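Budget for the Bench, Then for the Arm
16 Nov 2022

Most equipment requests for a manipulation cell that cross my desk have the same shape. The arm is one line with a firm quote. The end effector is a second line. Everything else is put under "accessories and integration" at a round number, usually one that brings the total just under the approval limit. I think this is the wrong way to plan, and the third line is where I would spend the review time.

Take a task of the plainest kind: one arm, one gripper, and a cardboard organizer with slots, set on a table. The part of the work that gets quoted is the arm and the gripper. The part that gets used every hour includes the table, the floor power, the cables, a laptop and someone sitting at it.

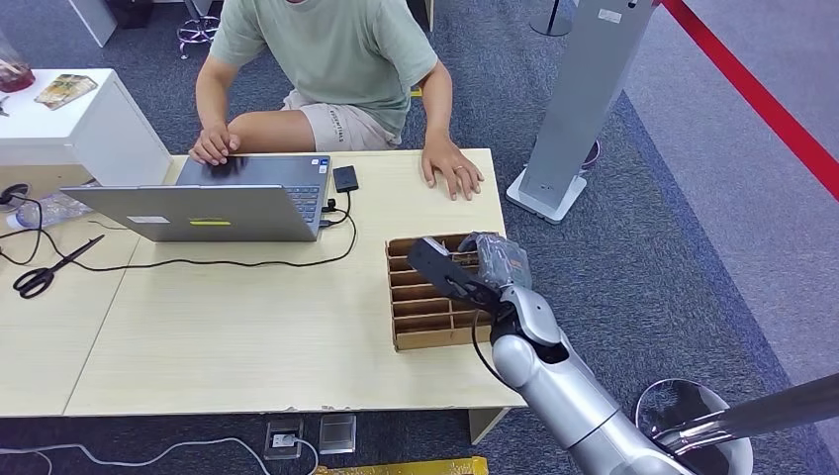
What the arm quote leaves out

When we planned the Tratine cell in May, the integration line was 2720 dollars. It was meant to cover the table, stands, cable runs, floor barrier and consumables. The stands and barrier took most of it. Cable management had been left to whatever was in the drawer, and we then bought it a piece at a time, in 17 separate orders. Each order was small. Each also took a signature, a receipt and a cost code, and the handling cost more than several of the parts did.

The operator was not on the sheet at all. A cell of this type is sold as capital equipment, but during development it is closer to a staffed workstation. We logged 239 operator hours before the first run that could be left alone for a shift. If those hours are charged elsewhere, the cell looks cheap and some other project looks slow.

Hands need a separate case

The choice between a simple gripper and a jointed hand is usually argued on capability. I would argue it on upkeep. A gripper has few moving parts and a spare fits in the budget. A hand has many small joints, and the question for the vendor is what a replacement finger costs and how long it takes to arrive. Visel quoted us 92 days on one subassembly. That figure belongs in the purchase file next to the price.

Protective covering should be treated as a recurring item too. Plastic wrap over a forearm costs very little per change – but changes take time, and they should be planned.

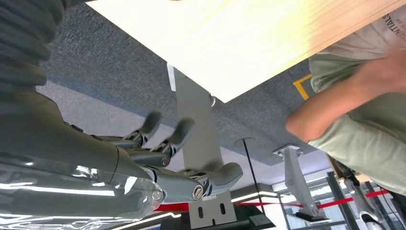 Wijaya objected to an earlier draft of this piece, saying that a detailed integration line invites cuts, and that a lump sum survives review precisely since no reviewer can find anything in it to strike. The objection is fair as a description of how reviews go. I still prefer the detailed line. A cut to a named item is on record, and when the stand or the spare finger is missing later, the cause is easy to find.

My proposal for the Flidolon request is therefore as follows. Quote the arm and end effector as before. List bench, stands, power, barrier and cabling as separate items with part numbers. Add covers and spares as an annual cost. State operator hours for the development period and name the budget that pays for them. Hold a reserve of about a tenth of the hardware price, released on request, and return what is left at the end of the year.

The total will be higher than last year's. The form has a box for explaining an increase, and the itemized list can be attached there.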